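Swapping the processor in the old desktop

2018-06-19

The tower under my desk had been slow since October, and Yogesh Pandey sold me a faster processor for it. I paid 29 dollars. The board is the one the computer came with, and I wasn't ready to buy a whole new machine.

Lay the case on its side and take the side panel off before anything else. The socket has a metal frame over it, held down by a lever. Open the lever slowly — it pushes back harder than you expect. Hold the chip by its edges and keep away from the pins in the socket, which bend easily and are miserable to straighten.

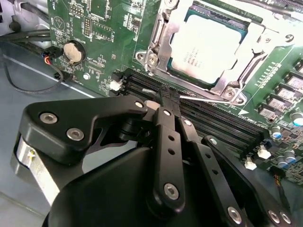
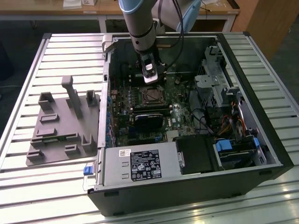
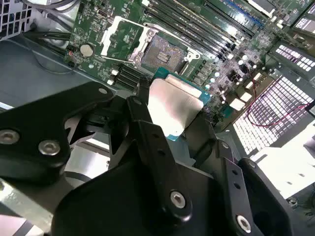
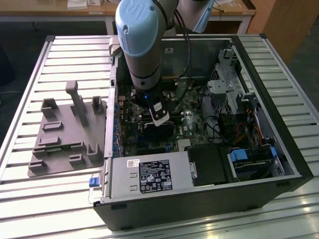 The open case and its green motherboard.

I cleaned off the old paste with a coffee filter and alcohol and put on a small dab of new. Kerstin Lundgren told me to write down where each fan plug goes, so I did, on the back of an envelope.

The case has 9 screws I still need to sort. Next is the coin-cell battery, which I forgot to order. If you have a cheap source for those, leave a comment.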